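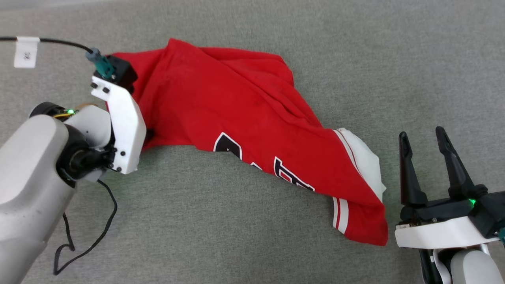
Setup and Upkeep of the Two-Arm Cloth Handling Station
Pitstead Technical College, Automation Lab, Kollár Building
Project report, Jun 22, 2021

1. Introduction

Our project was to take over the two-arm station in the Kollár Building and get it back into regular use. An earlier class had set it up for handling cloth, and the notes they left covered the software well but said very little about the hardware. We spent most of May on wiring, gripper mounts and camera position. This report covers what we changed and how the next group should look after it.

The station has two light gray arms, each with a two-finger gripper on a white bracket. It works over a gray fabric surface. The test item is a red sports jersey with white trim. The controller is a Korus unit and the job files are run from Wutoline, which is the lab's own program.

2. Condition at the start

The left arm lost its gripper signal when the wrist turned past a certain point. We moved the wrist by hand with the power off and checked the cable for continuity at each position. The break was inside the cable, close to the connector. The connector itself was fine.

The right arm had no electrical fault. Two of its bracket screws had backed out far enough to let the gripper rock when it closed. We had blamed the software for this and lost 2 lab sessions looking at the wrong thing.

The head camera had slipped on its mount, so positions picked on the screen did not match where the arms went.

3. Work done

3.1 Cables

We replaced the bad gripper cable and put paper number tags on the cables. The one at the left gripper is number 36. The numbers match the list taped inside the controller door. If a cable is swapped, move the tag to the new one.

The new cable is longer than the old one. The extra length has to stay loose enough for the wrist to turn, and our first try at tying it back pulled on the connector. We took the tie off.

3.2 Gripper brackets

All bracket screws were taken out, cleaned and put back with a small amount of thread locker. Tighten them a little at a time and go back and forth across the plate. The brackets are plastic and one of our spares cracked when we did one side first.

3.3 Camera

We set the head camera again, locked the mount and ran the calibration routine 5 times. The first run was thrown out. The other 4 agreed with each other well enough for cloth work.

One problem is left. When the jersey is lifted high it fills the top of the head camera's view. The part we can see is blurry and has no lettering on it to track, and it covers some of the surface behind. For those moves Wutoline should use the wrist cameras.
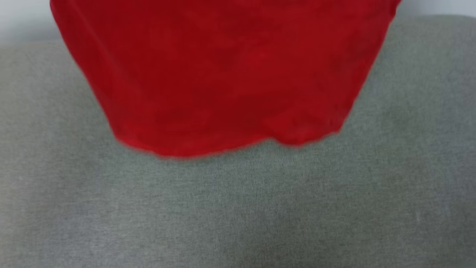

4. Routine checks

Do these at the start of each session, before any job is loaded.

Power on and wait for the green light on both grippers.
Open and close each gripper with nothing in it. Listen for clicking.
Look at both fingertips for lint and wipe them with a dry cloth.
Push lightly on each bracket. If it moves, stop and tighten it.
Turn each wrist slowly through its range and watch the cables.
Check the view from the wrist cameras. Both fingers should show, with a clear gap between them.
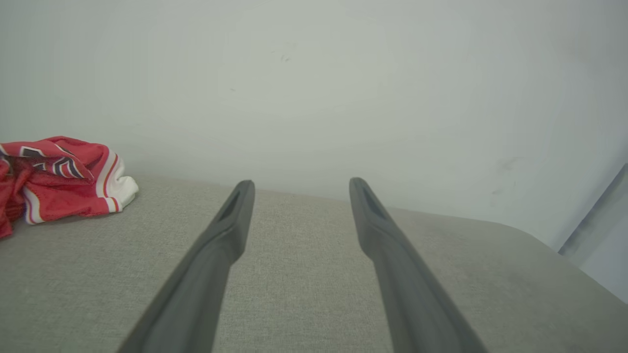
Figure 3. Wrist camera view, gripper open, jersey to the left.

5. Test runs

After the repairs we ran the pick and spread job 9 times. A run counted as good if one arm took hold of a corner, the other arm found a second corner, and the jersey was put down with no fault on the controller. We had 5 good runs. In the 4 bad runs the second arm closed on nothing. The gripper signal on the left arm did not drop out in any of them.

The misses came mostly when the jersey was folded over on itself and the second corner was underneath. We did not fix this. It needs a change in the job file, and our part of the project was the hardware.

6. Left to do

Order a spare gripper cable. We used the last one.
Make a second set of brackets, a little thicker at the screw holes.
Put a stop on the camera mount to keep it from slipping again.
Copy the cable list from the controller door into the lab folder.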